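Mismatched crockery — who else collects it?

Board: Charity Shop Finds
Replies: 6

onon_and_on
Started this in November

Right, I've been meaning to ask this for ages. Does anyone else buy plates one at a time? I stopped buying sets years ago and I've never had so much fun laying a table! My rule is one piece per visit, nothing over two quid, and it has to have a flower or a decent border on it. The charity shop in Stirnow has a shelf by the window where the odd bowls end up and I can't walk past it.

My question is about storage really. Nothing stacks properly when every rim is a different shape. What do you all do?

thomas_teapots
Posts: 1,589

Oh you're among friends here. I sort by size first and pattern never. Big plates at the bottom, side plates on those, bowls go in a separate cupboard. A sheet of kitchen roll between the ones with gold on the rim, as it does rub off.

I've got roughly 200 pieces now and my other half has stopped asking.

gravyboat
Posts: 2,294

I'm going to be the grump. I tried this for a year and went back to a plain white set. Six people round the table and every plate a different depth, so somebody's gravy always ends up on the cloth. It looks lovely in a magazine, but for a Sunday roast I want plates that match.

onon_and_on

gravyboat, I do see your point about the gravy! But you could match the depth and let the patterns go wild? I take one of my own dinner plates into the shop in a tote bag and hold things against it. The lady on the till thinks I'm trying to return it.

Cusania

Agree with onon. I mix plain white with patterned and it calms the whole thing down. Roses over plain white are my favourite, and then something with a geometric edge so it doesn't go too tea-room.

Where I don't agree is keeping bowls separate, thomas. If you eat soup and rice as often as we do, you want a plate and bowl together so you can grab the lot in one go. Mine live nested all week.

thomas_teapots

Each to their own, but I've chipped two good bowls by nesting them. The foot of the top one grinds on the glaze below. Have a feel inside your lower bowls and see if there's a rough ring.

Cusania

Just been and checked — one rough ring, on a bowl I never liked much. I'll risk it!

gravyboat

Can we talk about tablecloths then, if we're mixing everything? Surely a patterned cloth under patterned plates is too much even for you lot.

onon_and_on

Never too much! Flowers on flowers is the best bit. I'd only say keep the background pale so that the rims show up. And get a wipe-clean one if you're a spiller, they do some really pretty ones at the market now.

Cusania

Patterned cloth every time, gravyboat. Roses on the crockery and a carnation on the cloth, and I love it. See what you think.
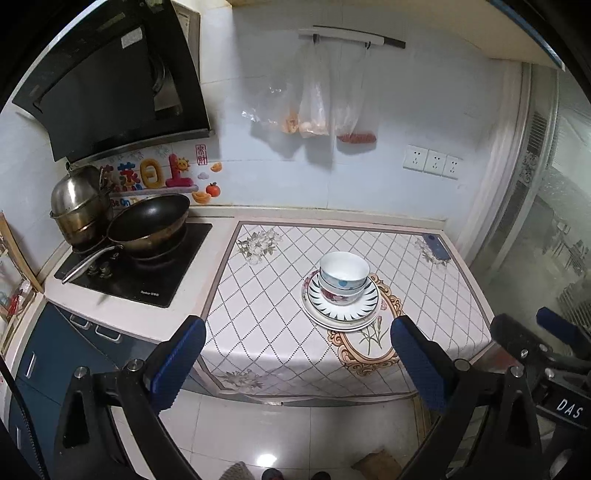
Roses, sawtooth border and a blue rim, all in one stack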